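Trundano 短租公寓 退房后安全与卫生检查表(带备注)
物业:Sivport 楼,281 号房
检查日期:8月16日
上次检查遗留:3 项,见最后

写在前面:时间紧,前一拨客人走得晚,后一拨傍晚到。能勾的勾,勾不了的写一句。不要空着,空着我就当没查。

一、入户门与走道

门锁反锁 正常
猫眼盖 松,拿手一碰就掉,要换
门后疏散图 在,但是角翘了,重新贴
走道灯 正常
灭火器 压力针在绿区,铅封完好。瓶身有灰,擦一下
门口地垫 背面防滑胶老化,踩上去会滑。已收走,新的没到之前不铺

备注:疏散图还是老版本,画的是改造前的楼梯口。跟 Trurnov 那边说过了,他们答应重印,还没寄来。再催。

二、厨房

燃气阀 退房时没关!已关
燃气软管 无裂纹,卡箍紧
报警器 按测试键,响
烟机滤网 油重,拆下来泡
冰箱门封条 下面一段发黑,先用小苏打刷,刷不掉再报
插座 灶台右边那个面板有裂,已断电贴条,不准用
刀具 齐,最长那把刀尖缺了一小块,扔掉换新
水槽下水 慢,有味。存水弯要拆开清
砧板 霉点,直接换

备注:燃气阀这事上个月也出过。欢迎卡上那行字太小了,客人根本不看。建议直接在阀门旁边挂个牌子,红底白字,“外出请关”。中英文都要写。

三、卫生间

漏电保护 按试验键跳闸,合上正常
热水器 出水温度偏高,调低一档
淋浴区扶手 上面那颗螺丝松,已拧紧,下回在看
防滑垫 吸盘少了 2 个,能用,列入更换
地漏 有头发,已清
排风扇 响声大,像是轴承干了
镜柜门 合页正常
玻璃隔断 无崩边,下方胶条脱开一截

备注:玻璃隔断的胶条别自己打胶,上次打得歪歪扭扭还发霉。找 Varghese 的师傅来,他们手里有原配的条子。

四、客厅与阳台

烟雾探测器 测试响,电池电量低,换
窗限位器 左边正常,右边失效,窗能全开。这个最要紧,今天必须弄好
窗帘拉绳 固定扣在,拉绳没有垂下来的圈
阳台护栏 用力晃不动,底座无锈
茶几 四角防撞条缺一个
电视柜 防倾倒带松了,收紧
落地灯 线从地毯底下走,不行,改沿墙走
空调 滤网已洗,出风无异味

备注:右窗没修好不能放人进来住,尤其带小孩的。前台如果催房,就说 281 还没放行,别松口。临时办法是上一把窗锁,钥匙留前台。

五、卧室

床架 螺丝全部过一遍,床尾横梁那里有轻微晃动,加垫片
床垫 翻面,四边掀开看缝线,无虫迹
保护罩 拉链坏,换
床头灯 左边的开关接触不良
床头插座 正常,无发黄发烫痕迹
衣柜 层板托钉齐,挂杆承重没问题
毯子 抖开,两面都看,摸一遍有没有硬物、别针、线头。绒面的毯子不要高温烘,标签上写多少就多少
遗留衣物 装袋,写房号,放前台后面柜子。别混进布草车,混进去就找不回来了
暖风机 不应该放在卧室,撤

备注:毯子和床品分开洗,掉毛会沾。绒面的单独一袋,水温低一点,自然晾最好。晾的地方不要靠近热水器,上次有人图省事搭在管子上,被我拍下来了,不点名。备用毯放衣柜上层,真空袋封好,漏气的袋子直接丢。

六、布草与清洁用品

漂白剂 单独放,上锁
洁厕剂 和漂白剂分层放,不得放同一个桶里
手套 剩 8 双,够这周用
拖把头 两用的那种又混了,卫生间的归卫生间
清洁车 左后轮卡,加油
喷壶标签 有一个没写内容物,倒掉重配,以后没标签的一律倒

七、遗留项跟进

1 疏散图重印 未完成
2 排风扇 上次就报了,未处理
3 客厅探测器电池 上次说换了,这次还是低电量,怀疑装的是旧电池。以后换电池要在电池上写日期

八、放行结论

暂不放行。
条件:右窗限位器修好;灶台插座换面板;探测器换新电池。三样做完拍照发群里,我看过再放。
其余的可以住人之后再补,但是排风扇别再拖了。床架垫片今天顺手做掉,工具箱在布草间门后,用完放回去,内六角搬手上回少了一把还没找到。

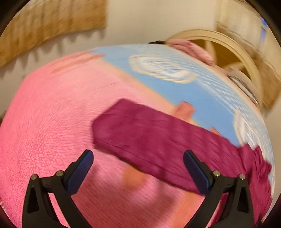
另外,下次检查请带上梯子,客厅那个探测器站椅子上够是够得着,可椅子不稳,不许再这么干。表格填完一份贴布草间,一份交前台。维修单另开,不要写在这张表背面。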